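Gripper shopping with the folks at Tradgate

I called Tradgate's test lead on 20th November, mostly to ask one thing: which fingers should a small shop buy? "Depends what you drop," came the answer, and I could hear the grin.

The team in Gralirville has been running the Oleo hand-held gripper against the Ofori one, 200 grabs per sitting, lots of it cutlery. "Forks are mean," my host told me. "They're thin, they're shiny, they lie flat. Wooden handles are a vacation."

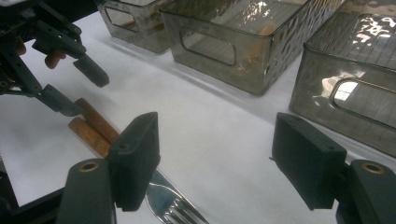
So who's winning? Oleo has 1,735 clean picks out of 2,392 tries so far, and the Ofori tests are still going. "I like the Ofori grip better in my hand — ask me again in March," I heard. I pushed a little on pads, too (I'm a pad nerd, sorry!). Flat ones do fine on handles, apparently, but they want a slower close on steel.

And the camera? "Mount it so you can see both fingertips. We threw out 136 takes before we moved ours."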